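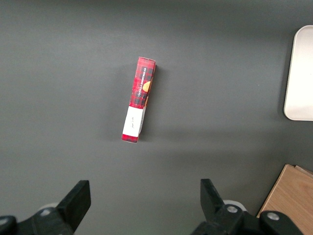
年末が近づくと、うちの台所は粉ものとお菓子でいっぱいになります。で、毎年悩むのが「湿気」なんですよね。冬は乾燥しているから大丈夫と思いきや、鍋だの煮物だので台所はけっこう蒸気だらけ。開けたクッキーをうっかり出しっぱなしにすると、次の日にはもうしんなりです。赤いタータンチェックの箱に入ったバニラショートブレッドみたいな、バターたっぷりのお菓子は特に気をつけたいところ。バターものは湿気だけじゃなくて、においも吸うんです!カレー粉の隣に置いて泣いたことがあります(二回も)。

というわけで、わたしがふだんやっている保存のやり方をまとめておきます。

まずクッキー類。開けたら箱のまま輪ゴムで留めるのはやめて、中身を密閉できる瓶か缶に移します。底にキッチンペーパーを一枚、その上に食品用の乾燥剤。海苔やおせんべいに入っていた乾燥剤を使い回す人も多いけれど、もう湿気を吸いきっていることがあるので、わたしは新しいのを買っています。近所のヴルハムというお店で100円でした。

もし湿気てしまったら、オーブントースターの出番。天板にアルミホイルを敷いて、弱めの設定で二、三分。焼き色がつく前に止めて、そのまま庫内で冷まします。熱いうちはやわらかいままなので「失敗した?」と思うんですが、冷めるとちゃんとサクッとします。チョコつきのものは溶けるのでこの方法はなしです。

次は小麦粉。袋のままクリップで留めて常温、という時代がわたしにも長くありました。今は袋ごとジッパーつきの保存袋に入れて冷蔵庫へ。使うときはさっと出して、さっと戻す。出しっぱなしで温度差がつくと結露してダマになります。お好み焼き粉やホットケーキミックスも同じ扱いです。

お砂糖が固まったときは、料理教室で一緒だったマフズさんに教わった食パン方式がおすすめ。ちぎった食パンをひとかけ容器に入れて、ふたをして半日ほど。上白糖ならほろほろに戻ります。パンは忘れずに取り出してくださいね。わたしは一度忘れて、見事にカビさせました……。

塩は逆で、水分が多くて固まっているので、フライパンでから煎りします。弱火でゆすりながら、さらさらになったら火を止めて、完全に冷ましてから容器へ。

コーヒー豆は少し迷うところです。冷凍派と常温派がいて、うちは冷凍派。一回分ずつ小分けにしておくと、出し入れで結露しなくて楽です。

あとは置き場所。コンロの上の棚とシンク下は、どちらも乾物には向きません。うちは食器棚の真ん中の段を空けて、お菓子と乾物をまとめました。ラベルはマスキングテープに開封日を書いて貼るだけ。きれいなラベルも作ってみたんですが、面倒で続かなかったです。

来週は黒豆を煮るので、今夜のうちに瓶を全部洗って乾かしておくつもり。ふたのパッキンは外して洗って、しっかり乾いてから戻します。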